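Print this page | E-mail this page

6 Recording garment episodes

Read section 2 before switching on the arm. Episodes are recorded on the Trurkulon station and stored under the project name Skulten.

1. Place the bucket on the chair seat, within reach of the gripper.
2. Hang one garment over the rim so that part of it lies outside the bucket.
3. Start recording, then bring the gripper to the fabric.
4. Close the gripper on a single fold or edge - a striped edge is easy to find in the head view.
5. Complete the move and stop recording only when the gripper is open again.

CAUTION: Keep hands clear of the arm while recording is active.
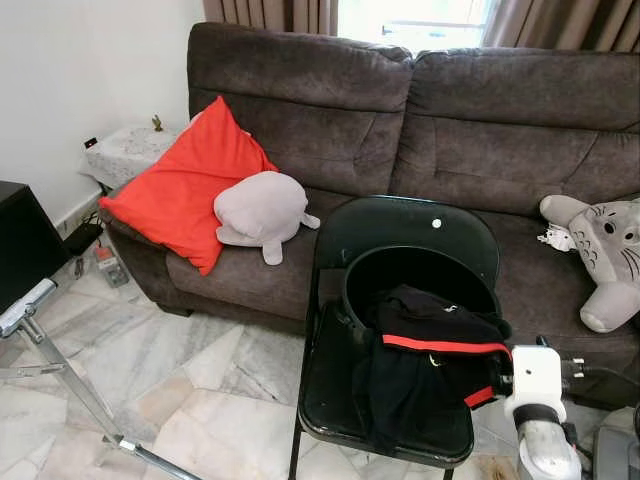 Gunnel Hellström asks that failed grasps be kept as well, marked "miss", and says that operators who delete them leave the model with no examples of recovery.

6. Mark each episode "done" or "miss" before starting the next.
7. Change the garment after every 13 episodes. Do not fold it first.

NOTE: A full set is 400 episodes. Sofas, cushions and toys may stay in view, but do not move them within a set. If the chair is knocked, put it back and discard the current episode.

8. Upload the set at the end of the shift. Sets left over on Friday are uploaded before the station is shut down.

Indevura user guides | Contact | Copyright Indevura | Back to top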